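The Zumdale Build, Part Whatever: Simulation Nights

May 4, 2018

So the real arms are still sitting on my workbench with their wires hanging out, and I've spent the last two weeks building the whole robot again inside my computer. My sister asked me if this counts as making progress. It does! I think.

Quick catch-up if you're new: Zumdale is my two-armed kitchen robot, which I've been putting together in the garage since November. The plan is for it to pick things up off a counter and put them somewhere else. That's the whole plan. I blew up one motor driver over the winter (a Yorath board, and not a cheap one), and after that I decided I'd like to do my crashing in software for a while.

Getting the model to load was the easy part. I found a free kitchen pack called Bellari with counters and a fridge and a bunch of stuff to grab, dropped the robot in, and pointed the virtual camera out over its shoulders. Then I hit play.
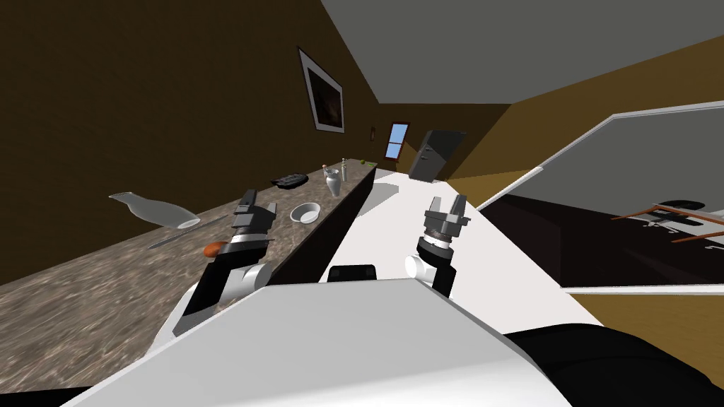
Both grippers open, and the bottle has other ideas.

I laughed so hard I had to get up and walk around. A bottle lying on its side in midair, the room tipped over like a ship going down, and Zumdale just reaching out with both arms like everything's fine.

The tilt was what I went after first. I'd typed my camera rotation in degrees and the simulator wanted radians, and then I "fixed" it by flipping two axes, which made it a different kind of wrong. Branwen Voyle, who comments here a lot and knows way more about this than I do, told me to zero everything out and add one rotation at a time. I've started doing that. It's slow, and I keep getting impatient and changing two at once, so the tilt is still with us for now.

The bottle I'm less sure about. My best guess is the collision shape is bigger than the part you see, so it could be resting on an invisible lump. I want to redo those shapes by hand, but there are 118 objects in the pack and I'm only planning to use some 35 of them — I'll start with the bottle and the knife and see how far I get before I'm sick of it.

The other job has been the wrist view. I want a camera looking right down past the fingers, so that when I finally write the grasping code I can tell what each hand is pointed at.

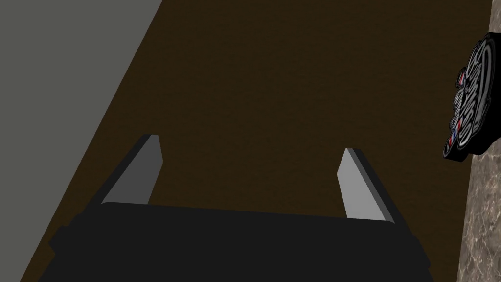 I've got the fingers opening and closing on a key press now, and I set the limits to match the real ones, measured with calipers and a lot of squinting. Next up is grip force. The Nuvia servos I bought are a bit vague on paper, so I'm going to hang a 500 gram weight off one finger this weekend and see what it does. If anybody has a better way of measuring that, please leave a comment before I drop something on my foot.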